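The Great Closet Swap, Part Two

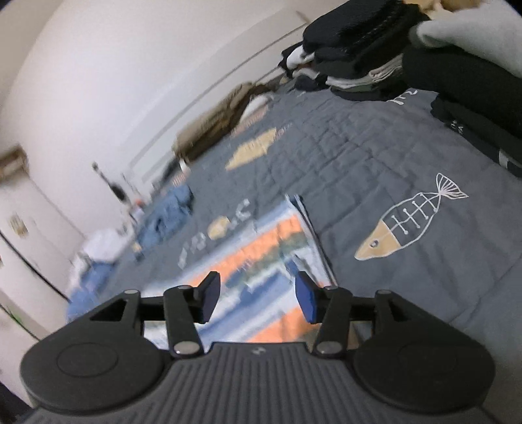

Every October I tell myself I'm going to do the closet swap in one afternoon, and every October it takes me most of a week. If you read my last post you know I got as far as pulling everything out of the closet and then ordering a pizza. Well, this time I got to the folding! I do all of it on the bed, partly for my back and partly as a threat to myself (no putting it away, no going to sleep). The gray quilted comforter, the one with the fish skeleton on it that my sister keeps trying to talk me out of, turns out to be a great folding table. The stitching is a grid of small squares, so I line up the hem of a shirt with one row and the fold comes out straight. The dark stuff went in the tall pile, with a pale gray piece on top, and the stripes in orange, white, blue and green I left out on their own until I could decide where they belonged.

I own so many dark clothes, you guys. I knew this about myself in a general way, but it's different when it's all stacked up and looking at you. I could not tell you the difference between three of my black sweaters with the lights off, and I'm not sure I could with them on. Two of them went in the giveaway bag. Okay, one of them did, and the other went in and came back out again after dinner.

My rule this year was 100 hangers. I bought a box of the skinny velvet kind from Floleo back in July, when they were on sale, and whatever doesn't fit on those or in the dresser has to leave the house. I got down to the last 62 pretty fast and then slowed way down when I hit the dresses. Dresses are hard! I have one I wore to a cousin's wedding and never again, and I tried it on over my leggings and stood in front of the mirror for a good ten minutes. It stays. Ask me again next fall.

A few of you wrote in about bins after Part One. I've got two of the Eltora under-bed ones and I like them a lot, except the zipper on the long side sticks and you have to kind of hold your mouth right to get it closed. The Kanaan ones are sturdier but they're too tall for my bed frame, so those live on the closet shelf with the beach towels and the swimsuits. I paid more than 300 for the whole storage setup over the years, if you add up every bin and basket, and I would like to not add it up again.

Things I have learned about folding T-shirts: I fold in thirds, then in half, then in half again, and that's all the technique I've got. I tried the little standing-up packets for a while and they looked wonderful for maybe four days. Then I went looking for one particular shirt at six in the morning and the drawer looked like a salad. Stacks work better for me. Tall things at the back, whites by themselves, pajamas wherever there's room.

Still to do: the sock drawer, the scarves, and the shelf over the door that I can't reach without the step stool. I also have to drop the giveaway bags at the Dusata thrift shop before they close at five, and they've been sitting by the front door long enough that I've started walking around them. Part Three will be shoes. Please send snacks.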